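Four weeks with the Tipoki gripper kit

So the Tipoki kit finally showed up in August, and I've been wanting to write this up ever since I got the box open. I've had the thing bolted to our arm for four weeks now and I'm still finding excuses to stay late with it.

Some background for anyone who doesn't read this regularly. I do small-batch food handling at Gultley, mostly pick and place, mostly things that squash. For the last two years we ran a Doltex vacuum cup, and it was fine on wrapped goods and miserable on anything with crumbs or glaze. You'd get 20 good picks and then the filter would clog and you'd be there with a toothbrush. Rajkumari Goel had been telling me to go back to two fingers for ages. She was right, and she has reminded me of it.

What you get: the gripper itself, a flange adapter, a cable with threaded connectors, two sets of fingers (slim and wide) and a little USB stick with the plug-in for the arm's software. No printed manual, just a card with a web address. Mounting took me 31 minutes, and a good part of that was hunting for the right hex key. The adapter lined up first time, which I can't say for the Doltex!

The software is where I got excited. You set a closing width and a force limit, and then there's a "soft close" setting that slows the fingers down for the last bit of travel. I'd assumed it was a gimmick. Then I tried it on the softest stuff I could find, turned it off, tried again, and turned it straight back on. With it off I had finger dents in everything.

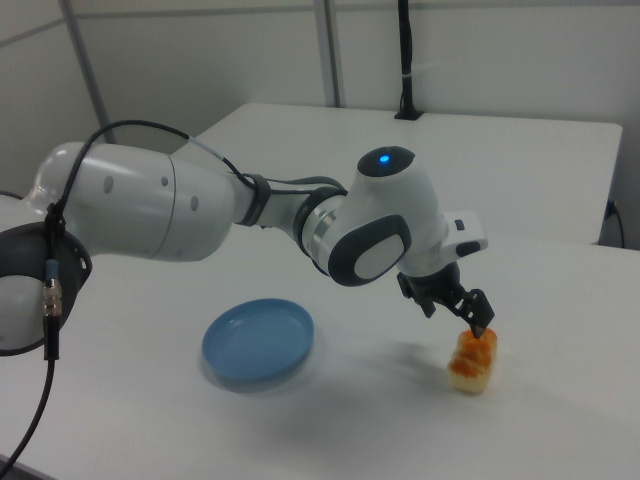
The slim fingers are the ones to start with. They get into tight spots next to other pieces, and they're easy to wipe down. The wide ones spread the load better – lovely on bread rolls – but they need more clearance than I usually have, so they've mostly lived in the drawer.

I ran 197 picks over one long afternoon to see where it would fall down. I lost 27, and almost all of those were early on, while I was still guessing at the closing width. Once I'd saved a separate setting for each kind of item, things calmed down a lot. Placing is still harder than picking. Anything tall and narrow wants to tip when the fingers open, and I had to add a short pause before the arm lifts away. I'd love to see that built into the plug-in.

Other gripes. The cable is stiff and wants to be looped with plenty of slack, or it tugs when the wrist turns. The settings screen forgets the units you chose every time you restart. And spare fingers only come in packs of four pairs, which is silly for a small shop.

I emailed support about the units thing and got a reply from Hemi Ormsby the next morning, with a workaround that involves editing a text file. It works! He said a proper fix is on the list.

If you've got one of the older Bisten arms, check the bolt pattern before you order. Keith Costigan tried to fit his and needed a second adapter plate, and he's still waiting on it.

Next up is the wet stuff: fruit, mostly, and maybe some soft cheese if I can get the wipe-down routine short enough. I'll post the settings file once I've cleaned up the names in it.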